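Speaker notes: Drawing the Night Sky by Hand
Remo Zwahlen, Veston Library, Tuesday 7 p.m.

Slide 1. Welcome, thank the Lengyel club for the loan of the star maps. Ask who has ever found Orion without help. (Lots of hands, usually!) Tell them about my first winter in Bolow, lying on a sled, hopelessly lost between the stars. 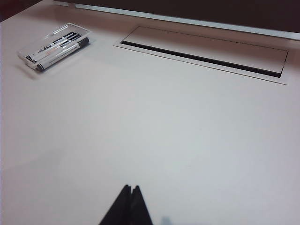 Three markers in their clear case.

Slide 2. Patterns come first, names later. I love this part! Start with the W of Cassiopeia, let everyone draw it in the air, then show how it swings around Polaris through the night. Mention that I've sketched it on 28 clear evenings and still enjoy it every time.

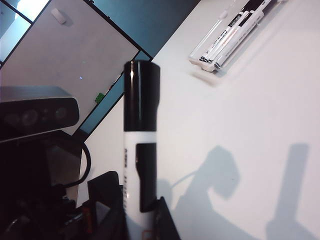
Slide 3. Brightness. A sky chart uses big dots for bright stars and small dots for faint ones, and your own sketch can do the same. For wall-size charts I like a fat white-barreled marker with a black cap, stood upright where I can grab it. Press once for Vega, barely touch for its neighbors. Pause for questions.

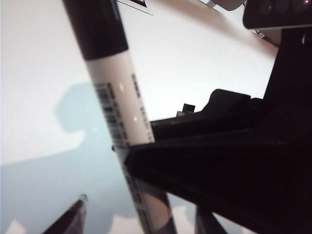 Slide 4. Keeping a log. Date, hour, moon, how your feet felt, all of it! My Rernach notebook has 303 entries and the messy ones are the most fun to reread. Write down your tools too, and if the small print is hard to make out, the barcode on the barrel will do for matching it at the store. Then lights off, coats on, out to the parking lot.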